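How do I check whether a forwarded picture is real before I argue with my family about it?
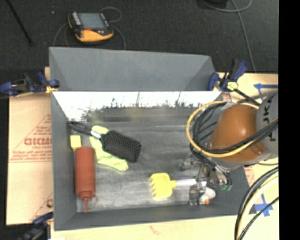
I'm hoping somebody here is more patient than I am, because I have been going around in circles with my aunt since last night and I'd like to be sure of my ground before I say anything else. She forwarded a picture to our family group (there are 13 of us in it, spread over four states) that is supposed to show a page from a town record dated 1692, with a sentence in it that sounds exactly like something a person would post today. The caption says "schools don't teach this anymore" and tells you to pass it on. My cousins passed it on, of course. I have no training in any of this. I sell secondhand household things online, and the nearest I come to photo work is taking a quick snapshot for a listing and hoping the light is good enough. So when I look at this page I think it looks funny, the letters are too even, but I couldn't tell you why in a way that would convince anybody. I tried typing the sentence into a search engine and got a lot of posts with the same picture and not one page from a library or a museum. I also tried an app called Fiton that a friend swears by, and it gave me a score of 90 with no word on what it was 90 of. Is 90 good? Is it 90 percent fake or 90 percent real? I wrote to their support and got an automatic reply.

What I would love is a method, something I can do at the kitchen table in a few minutes, and some idea of how to bring it up kindly. My aunt is a smart woman and she was good to me when I was growing up, and I don't want to be the niece who is always correcting people.

Thank you for reading all of this!

Posted Jul 19, 2020 by Eylül Özkan

Yavuz Ersoy

Hello Eylül, and please don't feel bad about the long post, you should see some of mine. I helped run the reference desk at a small public library for a good many years and this sort of thing came across the desk every week, first on paper and then on phones, so let me tell you how we went about it.

Start by putting the score out of your mind. I don't know Fiton, but a number with no explanation can't be checked by you or by anyone you show it to, and your aunt would be right to ask what it means. The same goes for Bornine and the other ones that get recommended here from time to time. They may be fine for what they do, but you need something you can point at.

Next, do a reverse image search. Save the picture to your computer, open the image search page in whichever search engine you like, and upload the file. If you are on a phone you can usually press and hold on the picture and a search choice comes up. Do it in two different search engines if you can, they don't find the same things. When the results come back, sort by date if you are offered that, or just hunt for the oldest one, and for the biggest copy with the least writing on it. A lot of these pictures begin as a perfectly real photo of a perfectly real page, and then somebody has typed over one part of it. If you find the clean one and set the two side by side, you are pretty much done, and so is the argument.

If there's a caption or a border on your copy, crop it off and search again with only the page. I forget to do this myself and then wonder why I get nothing but the same post over and over, as you did.

Then look at what the post claims apart from the picture. Which town? Which archive? Is there a page number, a volume, the name of a clerk? People who have really sat in a reading room with an old book are usually dying to tell you which book it was. If there is a town named, write to the historical society there. I mean it, send them an email with the picture attached and a polite two lines. They are some of the nicest people you will ever write to and I have rarely waited more than a few days.

About the even letters, I would be careful. You may well be right, but printed pages and some clerks' handwriting can look surprisingly neat, and a photo that's been saved and sent many times does odd things to the edges of letters. I once told a gentleman with great confidence that his broadside was a fake and it was in a university collection, catalogued and everything. That was in November and I was still hearing about it at Easter.

As for your aunt, my advice is to call her on the phone. Don't post it under her message where all the cousins can see. Ask her where she got it, and tell her you got curious and went looking for the original, and tell her what you found even if what you found is nothing. "I couldn't find which book it comes from, did it say where you saw it?" is a friendly question and she might go looking herself. My own sister and I got into the habit of this and now she sends me things before she shares them, which takes up quite a bit of my morning, but I'm glad of it.

Do come back and tell us how you got on. If you post the town name I'll have a look too.

garg_212

fake. they all are. just mute the group

Evelier Reader

Yavuz has covered most of it so I'll only add a couple of small things. Take the odd sentence and search for it inside quotation marks, so the engine looks for those exact words, and then do it again with only five or six words from the middle, because people change the beginning and the end when they copy it. Also try it with old spelling. A real page from that time will often have spellings you wouldn't guess, and if the sentence in your picture has every word spelled the way we spell it now, that's worth mentioning to your aunt, though it isn't proof on its own (some books modernize the spelling and people photograph those too).

And if it does prove to be made up, save the link to whatever showed you. The same picture will be back in the group by next year with a different date on it, mine always is, and you'll be glad not to have to do the whole thing again.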